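Zwischenbericht November: Erprobung des Handgreifer-Kits Flesovel
Berichtende Stelle: Grestberg, Bereich Handhabungstechnik
Ansprechpartnerin: Ilaria Mazza

Stand der Arbeiten
Das Kit von Bianchini ist seit Beginn der Förderperiode bei uns im Einsatz. Bisher liegen 2463 verwertbare Greifaufnahmen vor, vereinbart waren für diesen Zeitraum 500 je Arbeitsplatztyp. Schreibtisch und Küchenzeile sind abgeschlossen, die Werkbank steht noch aus. Der Rückstand dort geht auf die verspätete Lieferung der Ersatzfinger zurück.

Bewertung des Kits
Aufbau und Einweisung dauern 15 Minuten. Die Bedienung ist nach kurzer Übung auch ohne Vorkenntnisse möglich. Die gerippten Finger passen sich runden Gegenständen gut an, bei flachen Teilen wie Karten oder Heften sind mehrere Anläufe nötig. Zwei Fingersätze mussten wegen Rissen am Ansatz getauscht werden. Die Auswertesoftware läuft stabil, der Export in unser Archivformat von 2019 erfordert weiterhin Handarbeit. Bianchini hat dafür ein Update angekündigt, einen Termin haben wir nicht.

Der Vergleich mit dem Kit von Folham ist begonnen. Dessen Griff ist leichter, die Finger sind aber deutlich steifer. Zahlen dazu folgen mit dem nächsten Bericht.

Die Schreibtischaufnahmen entstehen an regulär genutzten Arbeitsplätzen. Vorher aufgeräumt wird nicht, das war mit dem Fördergeber so abgestimmt.
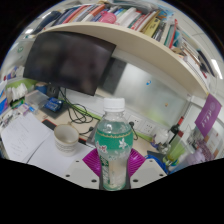 Abb. 1: Kunststoffflasche mit weißem Schraubverschluss zwischen den Fingern des Handgreifers, Arbeitsplatztyp Schreibtisch

Nächste Schritte
Aufnahmen an der Werkbank, Abschluss des Vergleichs, Klärung der Ersatzteilpreise. Mittel für einen weiteren Fingersatz sind im Budget enthalten, eine Umwidmung ist derzeit nicht erforderlich.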